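April, and the choir has taken over my life again 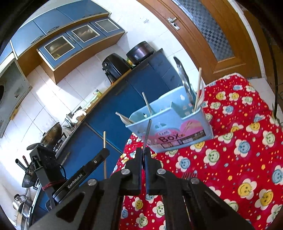 Rehearsal ran until twenty to ten last night and I still woke up humming the alto line from the second Powell piece, which isn't even my part! I've been singing soprano in Trurow for almost 8 years and I have never once managed to keep the altos out of my head. Kátia Queiroz (our conductor, tiny, terrifying, lovely) says it means I'm listening properly. I think it means I'm tired. Anyway, I made toast and practised my breathing over the red tablecloth, the one with the smiling flowers, and it's very hard to be solemn about a requiem with those grinning up at you. I got as far as the Sanctus, gave up and put the radio on.

The big worry is the tenors. We had a decent row of them at Christmas and now we're down to 2, and one of those has a cough that comes in on the offbeat. Kátia has asked the Wedari lot if they'll lend us a few for the concert, and they've said maybe, which from Wedari usually means yes but they want the good biscuits. I'm on biscuits. I've already written it on my hand.

And then there's bar 38. Oh, bar 38. We come in on a top A out of absolutely nowhere, after a long rest, and every week we creep up to it like people trying to get past a sleeping dog. Last night we went over it again and again until Kátia put her pencil down and just looked at us. Then she made us sing it sitting down with our eyes shut, and it was gorgeous. I got actual goosebumps. Stood up, opened our eyes, flat as a pancake.

Must ring Mum about her ticket before she rings me. She wants to sit near the front this time, on the left, away from the heater. Black skirt needs hemming too, and I can't find the good scissors anywhere.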